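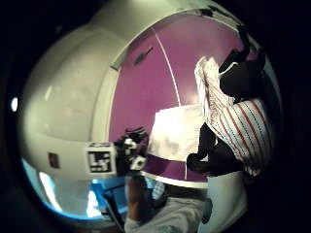
Progress report to the Lapointe Fund, May
Sleep and memory in family carers, Ulstead and Stomell

We have had a very good spring! Recruitment closed on a Friday with 500 carers signed up, and Theophilus Nartey's team in Ulstead has now logged 3,095 sleep diary entries, all checked and coded.
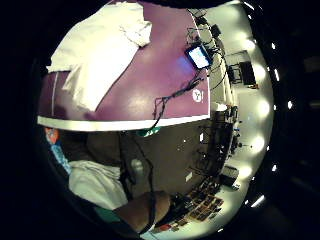
Interviews began in Stomell under Petronella Mokgethi. People are talking for far longer than our topic guide allowed - one went on past 9 p.m. - and the transcripts are rich, especially on night waking and guilt. Morena Cirillo has drafted a first coding scheme and would welcome comments from your advisers. 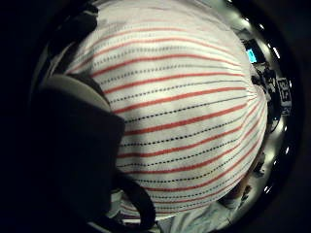
Two things are behind. Ethics approval for the Trinness site took 8 weeks longer than planned, and we still need a second Italian-speaking interviewer. Adelmo Melis is covering for now. Spending is on track, with a small underspend on travel that we would like to move to transcription.

Next up are the follow-up memory tests, which we can't wait to start.
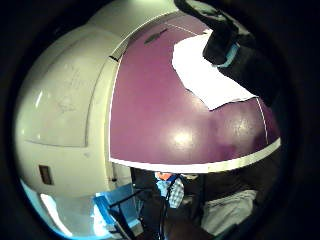 Cream shell and purple panel

Graziella Marino, principal investigator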